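Floor Area and Asking Price in the Carneson Estate: A Study of Listing Practice

Sheldon Fraser
Final report, Property and Valuation module

1. Introduction

The report examines how floor area is stated in sales listings for flats on the Carneson estate, and how far the stated figure agrees with a measurement made on site. Buyers in the district commonly compare flats by price per square metre. An error in the area therefore passes directly into the comparison, and a flat with an overstated area looks cheaper than it is.

The estate was chosen for its uniform stock. It consists of two blocks, Trellus Court and McIntyre House, built to the same structural grid but with different internal layouts. Flats in Trellus Court have an enclosed balcony off the living room. Those in McIntyre House have an internal store and no balcony.

2. Data

Listings were collected from the window displays and websites of local agents up to the end of August. A listing was kept if it gave a total floor area, an asking price and a floor plan with at least one room dimension. This left 39 listings. Three were later removed as repeat entries for the same flat under a second agent, giving a working set of 36.

Access for measurement was requested through the agents. Permission was given for nine flats, five in Trellus Court and four in McIntyre House. All nine were two-bedroom flats with a stated area between 60 and 70 square metres.

3. Method

Each room was measured with a laser distance meter at one metre above floor level, wall face to wall face. Two readings were taken along each side and the mean was used. Where the two differed by more than 10 millimetres a third was taken and the outlying value dropped. Skirting boards were ignored. Chimney breasts and boxed pipework were deducted if they ran from floor to ceiling.

Built-in cupboards were included in the room from which they open. The area under internal partitions was included in the total for the flat but not in any single room. The enclosed balconies were measured separately and reported as a separate line, so that totals could be compared with and without them.

Furnished flats were measured with the furniture in place. Where a wardrobe or headboard blocked the line of the meter, the reading was taken above it and the height noted on the sheet.

4. Results

In McIntyre House the stated and measured areas agreed closely. The largest difference was 0.8 square metres, in a flat where the store had been left out of the agent's total.

In Trellus Court the stated area was higher than the measured internal area in all five flats. When the balcony was added to the measured figure, four of the five came within one square metre of the listing. The fifth remained 2.4 square metres short. Its floor plan showed a hall wider than the one measured, and appears to have been copied from a different flat type.

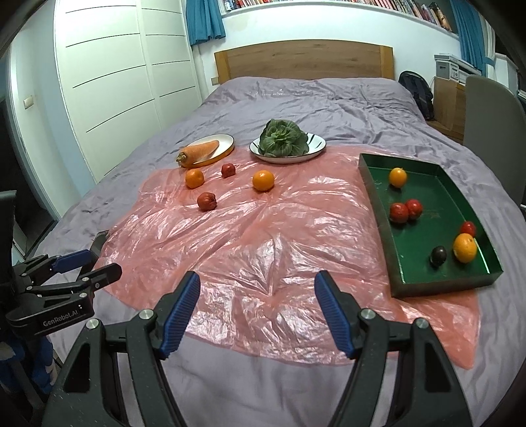

Vol. 9, p. 36

Bedroom dimensions were the least reliable of the room figures. In three flats the second bedroom had been measured into the door recess, which adds length but little usable space. The main bedroom was correct to within 50 millimetres in seven of the nine.

5. Discussion

The main source of difference is the treatment of the balcony. Agents working from the Tamevau plan set, which was drawn up when the balconies were enclosed, count them as living space. No listing in the sample said so. A buyer comparing a flat in each block on price per square metre would be comparing two different quantities.

The sample of measured flats is small and depended on the goodwill of agents, who may have been more willing to admit a student to flats whose particulars they trusted. The result for Trellus Court should be read with that in mind. Asking prices were also used throughout, as sale prices were not available for most of the set.

6. Recommendations

Listings should state the internal area and the balcony area as separate figures, and name the basis of measurement. Floor plans should carry the flat type as well as the block name. Further work could repeat the measurements on the one-bedroom flats in Trellus Court, where the balcony forms a larger share of the total.

Measurement sheets are held with the module office and can be consulted on Wednesday afternoons.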